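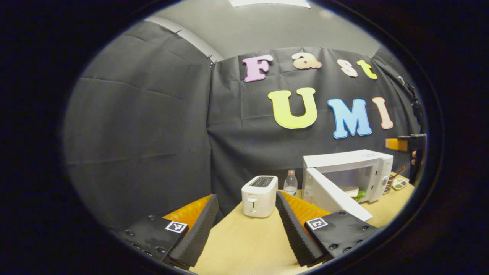 Figure 4.1 A wooden tabletop with a kitchen setup, before a black backdrop with coloured foam letters.

Contents | Previous chapter | Next chapter | Glossary | Index

Chapter 4
Paying for power when everyone wants it at once

In the last chapter we followed the price of a unit of electricity from the power station to the bill on the doormat, and we treated that price as if it were one steady number. It was a useful simplification, and I hope you will forgive me for it, but the time has come to let it go. The cost of supplying electricity changes through the day, sometimes a good deal, and most households never see it happen. They pay the same at four in the morning, when the wind is turning turbines for a sleeping country, as they do at six in the evening, when every oven, kettle and shower seems to be on together.

Let us start with a small town, as economists like to do. Merkport has 3624 households, a ferry harbour, a fish market and one power cable running in from the mainland. For most of the year the cable copes very well. On a cold evening in February, though, the town's demand climbs past what the cable can carry, and the local supplier, Irkeo, has to start up an old diesel generator behind the harbour. The generator is noisy and thirsty, and a unit of electricity from it costs Irkeo 5 times as much as a unit from the cable. It may be needed for only 2 hours on such an evening, but it must be bought, housed, serviced and kept ready all year round — and somebody has to pay for that.

Who should it be? Under a flat tariff (one price at all hours) the answer is everyone, in proportion to the total they use. A retired couple who cook at midday and go to bed early help to pay for the generator, even though they hardly ever call on it. A family who run the tumble dryer through the busiest part of the evening pay far less than the cost they cause. Neither household has done anything wrong, of course. They have looked at the price they were given and behaved sensibly, and the trouble lies in what that price leaves out.

You met the idea of marginal cost in Chapter 2, and this is a good moment to turn back to it if it has gone a little hazy. The marginal cost of electricity is the cost of supplying one more unit, and at the evening peak in Merkport it is the cost of burning more diesel. A price that follows marginal cost through the day is called a time-varying price. The simplest kind has just two levels, peak and off-peak, and customers can learn it in an afternoon. The most complicated kind changes every half hour, and there we run into a very human difficulty, for few of us want to study a price list before putting the potatoes on.

We shall spend a good part of the chapter on how people respond. In the neighbouring district of Nassar, the supplier brought in a two-level tariff and found that evening use fell by more than 20 per cent among homes with electric water heating, while homes without it barely changed their habits at all. Heating a tank of water can be put off until midnight and the bath will be just as pleasant. Supper is another matter! Economists would say that the demand for some uses of electricity is more elastic than for others, and we shall see how to measure this, and why an average taken over all households can hide so much.

Later sections turn to fairness, which deserves a slower and more careful treatment than it is often given. We look at Susis, a scheme that pays households a small credit for using less at peak times and leaves the ordinary price alone. It sounds kinder than charging more, and in some ways it is, but the credit has to be paid for out of other people's bills — and there is the awkward matter of deciding how much a household would have used anyway.

Before you read on, it may help to jot down when your own home uses the most electricity on a winter's day, and which of those uses could wait a few hours. Keep the list by you, as we return to it in the exercises for Section 4.3.

4.1 The shape of a day

If we draw the electricity used by a town against the hours of the clock, we get what is known as a load curve.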